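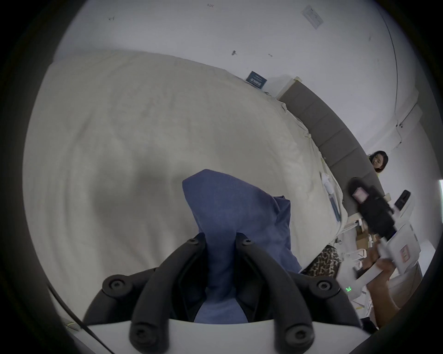 Ticket: Home weather station rain gauge reads zero during storms
Status: Open, waiting on reporter
Product: Guvura station, roof mount, with the Bautista desk console

Hi all, me again (the one with the leaky porch, if you remember my last ticket). I've got a new one and it's driving me up the wall. My station is up on the garage roof here in Ravville and it does fine on wind, temperature and pressure. But when we get a proper storm, the kind with hail in it, the rain total just sits at 0.00 the whole time. Then a good while after the storm has moved off it dumps everything on me at once! I had the console telling me it was pouring while I stood in the yard in full sun.

Stuff I tried before writing in:

Took the console batteries out, waited a few minutes, put new ones in. No change.
Moved the console from the kitchen to the hall so there's one less wall in the way. Signal went from two bars to four, which is nice, but the rain still came in late.
Poured a cup of water slowly into the funnel. It counted right away, every tip! So the bucket works and the little magnet works.
Checked for leaves. There were a few and I cleaned them out.

The log has 1,588 rows in it from the last stormy stretch and not a single one is missing, so I don't think it's losing contact. Wind gusts are in there the whole time. One of them was 69 mph, and I believe it, my trash can ended up across the street.

Update, Friday, October 18, 2024

Support wrote back and asked me to send the whole log and not the short version (sorry, I didn't know there were two). They also wanted the firmware number, which is under Settings and then About and then you have to hold the down arrow. It would be great if that was in the booklet somewhere. Mine said 6. They said that's the current one, so no update to try.

They also pointed me to the old owners' newsletter, which has a piece on hail and tipping buckets. I'd never seen it. I'm pasting the bit that matters so the next person can find it by searching.

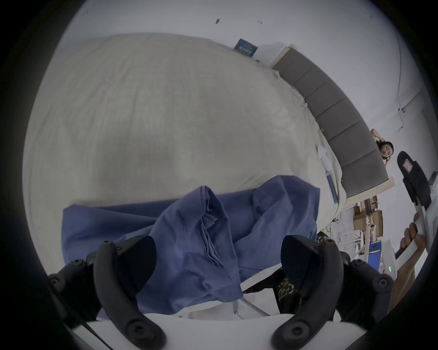
Stisitz Owners' Newsletter, Issue 6, page 3

"Hail does not tip a bucket until it melts. Stones collect in the funnel and sit over the drain hole, and any rain falling with them backs up behind the ice. The gauge will read low or zero during the storm and high afterward. If the debris screen is fitted upside down the effect is much worse, as the stones pack into the cup of the screen instead of rolling to the side."

Well. Guess who went up the ladder and found the screen upside down! I must have put it back wrong when I cleaned the gutters. The dome part should point at the sky, and mine was pointing down like a little bowl. I flipped it, and it clicks in much better this way, so I should have noticed.

I did the cup test again with ice cubes from the freezer, smashed up with a rolling pin (very scientific, I know). Screen the wrong way: nothing on the console for around 25 minutes, and then a burst. Screen the right way: some of the ice slid off to the side and the water I poured with it got through, a bit slow but it counted. So that's a big improvement, though I can't say it's fixed until we get real hail again.

Two things I'd still like an answer on, please:

1. Can I correct the old totals? I have a storm sitting on the wrong day because the melt came through after midnight. The console lets me delete a day but I can't find any way to move rain from one to the other. I'd hate to delete it.

2. The hail alert never went off. It's switched on, the sound is up, and the test beep works. Does it need the extra sensor, or does it come from the Bautista feed? The feed page says "active" for Ravville but I've never had one alert from it.

I'll leave the ticket open through November in case we get another round, and I'll attach the new log if it hails. If the rain still shows up late with the screen on right I'll take you up on the offer of a replacement funnel. Thanks for being patient with me, the newsletter thing was a really good find.

Attached: full log, console settings page, feed status page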